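Notes from the bike lane: the October ride, and how to get there without a car

By Sorcha Dalgleish

So the route is finally settled! After a summer of going back and forth with the city (and one very long evening arguing over a single left turn), the Tronby Loop is happening this October, and it's 24 miles from start to finish. I rode the whole thing last week with Ebuka Edet, who drew the map, and I have opinions.

First, the basics. We start at the old depot lot on Comemcombe Avenue at 8 a.m. and roll out in waves, slowest riders first. I know that sounds backward. We tried it the other way last year and the families at the back spent the morning alone on empty roads wondering if they'd missed a turn. This way the fast people catch up by the second rest stop and everybody gets to say hello.

From the depot you head north along the creek path, which has been repaved since spring and is lovely now, all the way to the footbridge. Please walk your bike over the footbridge. The boards are slick in the morning and the railing is low. After that it's Mill Street, the long flat stretch past the orchards, and then the hill.

About the hill. Ebuka's map calls it "a gentle rise," and Ebuka and I are no longer speaking about it. It's a mile and a bit, it turns a corner right when you think you're done, and I got off and pushed. You can push too! There's a wide shoulder on the right side and a water table at the top run by the Baumgartner bakery people, who have promised the cinnamon things again.

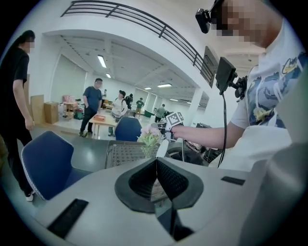

Now, shirts. The ride shirt is included with your registration, and if you signed up before the end of August you already have one coming in the size you picked. Everyone else gets what's left at the table, so come early if you care. I've been pushing for something louder than last year's plain navy -- a white tee with blue, gray and yellow cartoon-style graphics running across the chest and up onto the shoulder, like the one in the photo, would be so much easier to spot when I'm looking for our people in a crowd. Temitope Ogundipe is working on the drawings now and says she'll have two versions for us to vote on at the next meeting. I've seen the pencil sketch of one of them and it has a heron on a tandem, so you know how I'm voting.

Getting there is the part I really wanted to write about, as parking at the depot was a mess last year. The lot holds 113 cars and the last count of people signed up was 508, so you can do that math yourself. Leave the car at home if you can.

If you're coming from the west side, the easiest thing is the number 6 bus to Comemcombe and Third. Each bus has a rack on the front that takes two bikes, and the driver can't let you bring a third one inside, so don't all pile on the same one. The first bus gets in at 7:10 and the next at 7:40. From the east side you can take the train to Tronby station and ride over. It's an easy ten minutes on the greenway, and Adebayo Lawal will be outside the station at 7:15 in an orange vest to lead a group in. He does this ride every year on a bike older than my kids and he's very patient with beginners, so if you're nervous about riding in the street, go find him.

If you have to drive, please use the middle school lot and not the side streets around the depot. The neighbors have been good to us and I'd like to keep it that way. The school lot opens at 6:30 and the gate gets locked again at 4 in the afternoon, so don't dawdle too long over lunch.

Speaking of lunch, we're back at the park pavilion, same as before. Sandwiches, chips, fruit and lemonade are covered. If you need something gluten free or vegan, tick the box on the form or just write to me. Last year I had eleven people tell me at the pavilion itself and there was only so much I could do with a bag of apples! 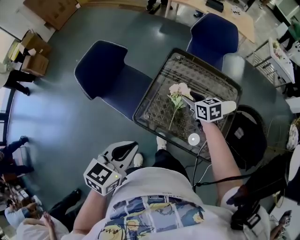

Helmets are required for all riders, kids and grownups alike, and I'll be a pain about it. Brerker Cycles is lending us a box of spare ones, mostly mediums, and they'll also have a repair stand by the start with a pump and the basic tools. They can fix a flat or a slipped chain. They can't rebuild your brakes at 7:45 in the morning, so do yourself a favor and take the bike around the block a few times this month. Squeeze the brakes, check the tires, see if anything rattles.

A few road notes while I'm at it. Mill Street stays open to cars the whole time, so ride single file there and keep right. The crossing at Orchard Road has a marshal, and when the marshal says stop, you stop, even if your friends made it over. And there's gravel on the last bend before the park -- it got me last week and I have the elbow to prove it.

We could still use six more marshals. You stand at a corner for two hours, you get a vest and a whistle and a shirt, and you can ride the short loop afterward if you like. Mathis Fleury has the sign-up sheet and will be at the library table most evenings after 6.

Money, quickly. Last year's ride brought in $3,216, and all of it went to the new bike racks outside the library and the clinic. This year we're hoping to light the underpass on the greenway, the one everybody speeds through holding their breath. Registration is still $15, kids under 12 ride free, and if the fee is a problem, send me a note and we'll sort it out with no fuss.

If it rains a little, we ride. If it rains a lot, I'll put a message on the club phone line by 6 a.m. and we'll try again the weekend after. See you at the depot, and bring gloves, that creek path is chilly first thing!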